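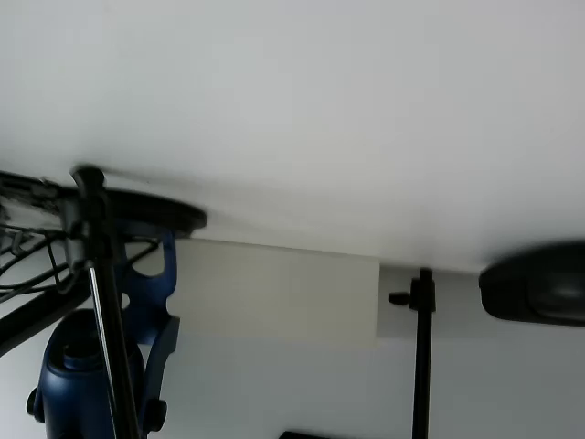 Speaker notes, Hinville homeowners' evening
Adom Korletey, Tristard Stoves

Start at 7. Theophilus Adjei does the welcome, then hands over to me.

Opening
Thank them for coming. Ask who has a wood stove now and who is thinking of buying one. Tonight is about firewood and storing it. I'm not covering chimney liners. Those questions go to Theophilus at the end.

Why moisture matters
Fresh-cut wood can be half water by weight. The stove has to boil that off before the room gets any heat. Wet wood also makes more smoke, and the smoke leaves creosote in the flue. Aim for under 20 percent moisture on a meter.

How to test
Split the log first and push the pins into the fresh face, along the grain. Testing the outside or the cut end gives a low reading. Do three or four logs from different parts of the pile. Pass the meter around here.

Storage
Get it off the ground on pallets or rails. Cover the top, leave the sides open. Bark side up on the top row. Oak needs two summers, ash and pine usually one. Don't stack against the siding of the house (termites, and no air behind the pile).

My own numbers
Last winter at the Bendholm house I burned 736 splits between November and the end of March. I kept a tally on the shed door. 96 of those were too wet and went back on the rack.

Buying
Ask for the price by the cord and have it stacked before you pay if you can. Bawa Firewood will deliver a half cord. Kiln-dried costs more and still needs a roof over it.

Questions
Allow 10 minutes. If someone asks about burning pallets: only heat-treated ones, stamped HT, never painted. Sign-up sheet for chimney sweeping is by the door.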